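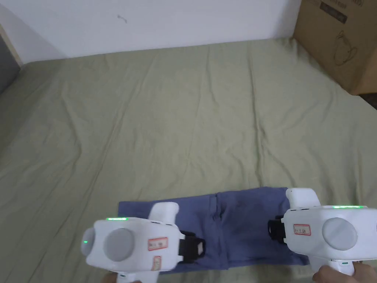

Photo: Eltero, Brernel

I went to the Eltero open day in Brernel on 2019-09-29 with one question, which was whether a machine can yet put away a pile of washing without a person standing over it. I had asked the same thing in March at the Skov trade fair and had been shown a brochure.

The site is an ordinary two-storey unit behind the goods station. Visitors signed in, were given a badge and a map, and went round in groups of nine. My group had two people from a linen hire firm at Merkholm, a retired fitter, and several students who asked most of the good questions.

The tour began on the shop-floor side. Eltero has an arm there that takes plastic crates off a conveyor and stacks them on a pallet. It did this without a fault for as long as we watched. The crates are all the same size, they arrive at the same height, and the floor is marked so that the pallet can go in one place only. When one of the students asked what happens if a crate arrives on its side, the engineer turned one over by hand to show us. The arm stopped, a lamp came on, and the engineer walked over and righted it. I would call that chore solved, within its painted lines.

A second cell was meant to sort loose fixings into trays. It was switched off. A notice said that a part was on order.

The household side is upstairs and is much further from a product. The bedroom chores are worked on with real beds against a plain wall, with packing cartons and shelving kept wherever they fit. Most of the work at present is the recording of people. A person takes a gripper in each hand and does the task with those in place of fingers. The grippers are white, with black jaws and a green LED strip along the top edge, and they have stickers on them written up by hand. The movement is recorded, and the recordings are used to train the controller of a two-armed machine, which stands in the next room.

The task of the day was folding clothes on a bed. I tried it myself. It is harder than it looks with the bare hand, for these reasons:

The pads do not feel anything on your behalf. With fingers you know at once whether you have one layer of cloth or two. With the gripper you squeeze, lift and look.

The wrist has to go where the tool lets it go. Picking up a hem that lies flat on a sheet means coming in low, and the body of the tool touches the mattress before the jaws reach the cloth.

The sheet moves. If you press down to get under a garment you pick up some of the bedding with it, and a crease that was not there before runs off across the bed. A table would be kinder, but people fold on beds, and Eltero wants the recordings to match what people do.

I folded a pair of trousers on my third try, badly. The regular operators are a good deal quicker. They hold the cloth taut between the two jaws before they lay it over, and they hardly ever let go with both hands at once. 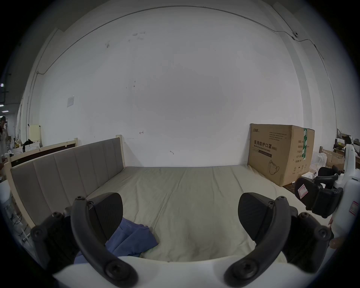 Valdemar Gunnlaugsson

The fingers are worth a closer look. Each is a curved black arm, hooked inwards, held at the pivot with round screws and ending in flat pads that close on each other. A flat pad is a sound choice for cloth, where a pointed tip would slip or pull a thread. It is a poor choice for a button or a zip pull. I put this to the engineer, who agreed and said that fastenings were out of scope for this year.

A camera sits on the gripper itself and looks out past the fingers, so the recording has the tool's own view of the bed. The view is wide. It takes in a great deal that has no bearing on the folding: the headboard, the wall with its scuffs, a switch plate, the carton in the corner, whatever is on the shelves. I asked whether the room ought to be cleared. The answer was that a controller trained in a bare room fails in a furnished one, and that the clutter is left alone for that reason. I find this plausible, but I was shown no figures for the bare room.

I was shown figures for the rest. The folding set stands at 764 recordings. Trained on these, the two-armed machine was given 29 garments in the week before the open day and folded nine to a standard the staff would accept. The failures were mostly at the first grasp. Once it had hold of both ends it usually finished, though slowly. Socks were not attempted.

We then saw it run. The first garment was a towel, which it folded in half and in half again. The second was a shirt, and it took hold of one sleeve and the sheet together, lifted both, and waited. The engineer pressed stop. On the next run it did the same with the other sleeve. The linen hire people wrote something down and did not say what.

My own view, for what it is worth to members thinking of going next time: the crate arm could be bought now by anyone with crates of one size. The sorting cell I cannot judge. The folding machine is a research rig and is described as one by the people who built it, who were frank about its limits. For a laundry with flat goods only, such as towels and pillowcases, I would ask again in a year. For a home I would not ask yet, and making the bed – as opposed to folding things on top of it – has not been started.

Practical notes. The stairs are steep and there is no lift to the upper floor. Tea was provided. The last group goes round at three, and it is better to be in an earlier one, as the operators stop for the day when the last group has been through.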